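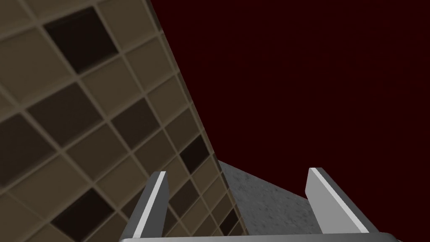
*Tan tile, a few dark ones, light grout. Rendered.*

Went through the whole Pevotstead archive for this piece. 1093 photos, one shared folder, four cameras. Wanted to know when each one was taken. Simple question.

Not simple. 623 of them had a capture time and a place. Another 350 had a time but no place, mostly from the old Terken compact, which never had GPS to begin with. The rest, nothing. Stripped somewhere between the camera and the folder, probably by a chat app.

And then the clocks. The Tsuchiya was set to home time for the entire Vusanside trip. So sunrise over the harbor is stamped 11 p.m. Nice sunrise. Fixed it with a batch shift in the editor, took 14 minutes, then noticed I'd shifted them the wrong way. Did it agian.

A few things worth knowing. The "date modified" your computer shows is not the capture date. Copy a file, edit it, and that date can move. The EXIF field is the one you want, and even that only repeats what the camera clock said. Time zone often isn't stored at all, older cameras especialy.

Set the clock before you leave. Take one shot of a station clock when you land, you can work out the offset from it later. Keep the originals somewhere nothing touches them.

I still have a batch from February with no dates. Sorting those by coat.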